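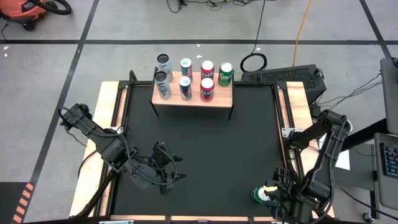
Hemholm College, Dept. of Applied Automation
Robots and Everyday Work, handout 4 (3 November 2022)
I. Geraghty

Today: can machines do chores yet? Short answer, some of them, slowly, in a room set up for it.

Task for this block = restocking. Cans on a low shelf, two arms, one table. Sounds trivial. It's most of what a corner store clerk does between customers, and a good part of putting away groceries at home.

Look at the green can on its side in the right gripper. Every can on the shelf is upright. So the job isn't only pick and place, there's a turn in it too. Where do you grip a lying can so the fingers don't hit the shelf when you stand it up? Sketch two answers before lab.

Why cans are hard:
- shiny, highlights move when anything moves
- round, they roll
- thin walls, squeeze too much and it dents
- front row hides back row

Why cans are easy: same shape nearly every time. Compare socks. (We did socks in September, see your notes, I'm not repeating it.)
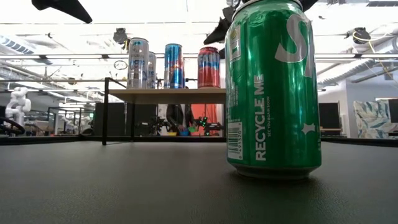
Standing a can up is a contact problem. The base has to meet the table flat before you let go. A person feels this thru the fingertips and doesn't think about it. A gripper without touch sensing has to go by cameras and motor current, and up close the fingers block the view from above. Hence more than one camera.

Numbers for the homework, made up but sensible: the Jovville shop handles 3,000 cans a week. Arm takes 30 seconds per can. How many hours? Now add one dropped can in every 30, and a person who has to come pick it up. Who is doing the chore at that point?

Household vs shop floor: shop wins for now. Same shelf, same stock, somebody on shift if it jams. A kitchen has none of that and teh dog as well.

Reading: Ó Briain, chapter 4, skip the math. The Eter case study is optional but short.

Bring the sketches. Pencil is fine.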